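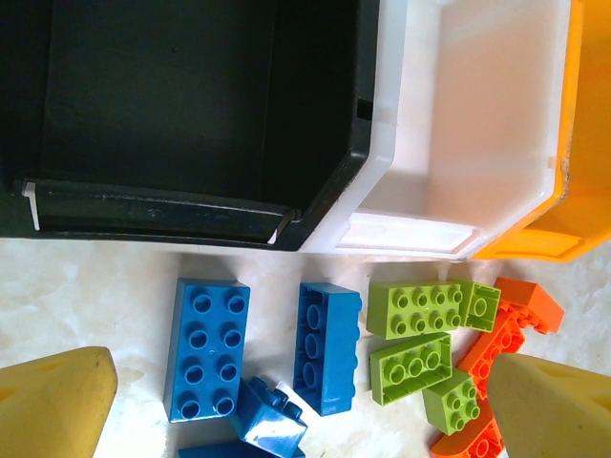 Rurville College of Early Years Practice
Unit 4: Organising the Play Space
Handout 3: Sorting and storing construction materials
Tutor: Hiba Dabbas

Purpose of the session

Students will plan and carry out a tidying routine for large toy bricks in a room used by children under three. The session follows the April lecture on room layout and assumes that the notes on floor play have been read.

Containers

Open bins placed side by side in a row are preferred for this age group. A child who is standing can see into them and return a brick without help. Lids are not used in the toddler room. Where bins differ in colour, each colour should be given one use and keep it for the whole term. The Farah Room uses black for mixed bricks awaiting sorting, white for bricks that have been checked, and orange-yellow for figures, wheels and other parts. Students on placement elsewhere must follow the system of the host setting.

If a bin has a recess for a label at the front, the label should show a picture as well as a word.

Sorting by colour and by size

Adults often begin with colour. Blue, lime green and orange are easily told apart, and most two-year-olds will join in once a first brick has been placed for them. Sorting by size is harder. The brick with two rows of four studs should be introduced first and compared with the square brick of four studs. Terms such as "longer" and "the same" are to be used in ordinary speech and not drilled.

The Grerno inventory

The college's brick collection at Grerno House stands at 613 pieces, of which 94 are kept in reserve. No more than 300 may be put out in one room.

Checking and cleaning

Bricks are inspected for splits and sharp edges as they are put away. Bins are wiped inside and along the rim, where dust gathers. Cracked bins are reported to the room leader. Hard floors must be cleared before children walk through to lunch.

Preparation for next time

Read Tavach Reader, page 41, and bring a sketch of the storage in your placement room, with the height of each container marked.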